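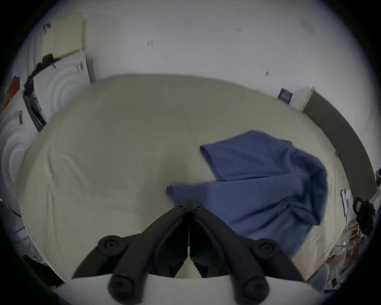
Gripper width stream and camera stream drift apart over a long recording. How do I line them up before training?

I log finger width and video to separate files with the Vornberg recorder, version 2. At the start of a session they match. By the end the width signal closes 12 frames before the fingers close in the video. I've been cutting the first few frames off the video by hand, but that only fixes one end. Is there a setting for this?

Posted by flascombe_dev, January 1, 2019

schwaiger_k
Stamp both streams from the same clock and resample the width signal onto the video timestamps. Your offset grows over the session, so the two clocks run at different rates and a fixed shift can't fix it. For files you already have, find one clear closing near the start and one near the end, note the time of each in both streams, and fit a straight line between them. Apply that line to the width timestamps, then interpolate. Linear is fine for width. Check a closing in the middle of the file afterward. If that one is off, you also have dropped frames, and you need to look for gaps in the video timestamps first.

zistia77
I just record shorter clips. Haven't had the problem since April.

tooling_bench
The fit above works. Also check whether your loader assumes a constant frame rate. Mine did. It took frame number divided by the nominal rate and ignored the timestamp column, and one session had 1454 frames where it expected 2000. Read the column directly and see how much drift is left before you correct anything.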